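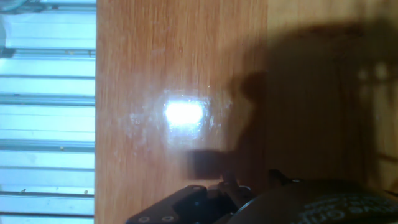 Varnished wood top next to the slatted metal surface, Trinik bench, Giltanport.

FOR IMMEDIATE RELEASE
2019-08-05

Trinik Opens Orders for Talow Bench Boards

GILTANPORT - Trinik, maker of workshop surfaces and bench fittings, is now taking orders for the Talow board, a varnished wood top made to lie straight on a slatted metal table. First run is 800 boards. Shipping starts as soon as packing is done, small orders first.

The idea is simple. Slatted metal tables are strong and flat and they last. But small parts find the grooves. Screws, washers, drill bits, anything thin. A wood top gives you a closed surface to work on and can be lifted away when the job needs the bare metal again. No drilling into the table. No glue.

Trinik tested the board in its own shop through July, on the same benches used for every day work. Clamping, measuring, boxing up, paperwork. 254 comments came back from the shop floor and from customers who had an early board at home. Most were about the finish. The varnish is glossy, and under strong light it does shine back at you. Some people liked that, some did not. Both finishes will be sold, gloss now and a satin version later in the year. Price is the same for either one.

Other changes made after July:

Edges eased on all four sides, was only the two long ones before.
One more coat of varnish on the top face.
Packing changed, corners now get there own card protectors.
Care sheet rewritten, shorter, larger type.
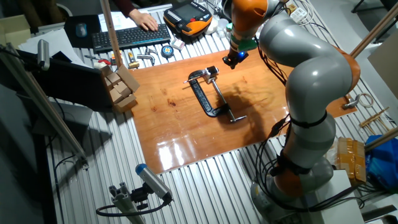
Clamps got the most attention in testing. A C-clamp set down hard will mark almost any wood, and buyers asked what to do about it. Trinik's advice is a scrap of card under the screw pad and under the frame. Marks that do happen can be rubbed back with fine paper and touched up from a can of ordinary clear varnish. Dust wipes off with a dry cloth. Please do not use kitchen spray, it leaves a haze that is hard to shift.

Boards are finished by Chowdary, the Giltanport wood shop which has supplied Trinik with shelving and drawer fronts for years. All cutting is done there too. Trinik handles packing and delivery from its own building.

Sizes: two at launch, standard and long. Custom lengths on request, allow extra time. Load limits for each size are printed on the care sheet and will be on the order page by the time this goes out.

Orders of any size are welcome, incluing single boards. Schools and repair shops buying for a full room should ask for the bench list, which has spacing notes and the prices for sets. A second run of about 1000 boards is planned if the first one sells through. Existing Trinik table owners get first pick of the long size until the end of the launch period.

Samples of both finishes can be seen at the Trinik counter in Giltanport during normal opening hours. Small offcuts are free to take home while they last, one to a customer please.

Press samples: ask at the counter or write to the Trinik press desk, state which size and finish. Loan boards to be returned in the same packing.

About Trinik
Trinik makes and sells work tops, shelving and bench fittings for small shops, schools and home users. Based in Giltanport.

- ends -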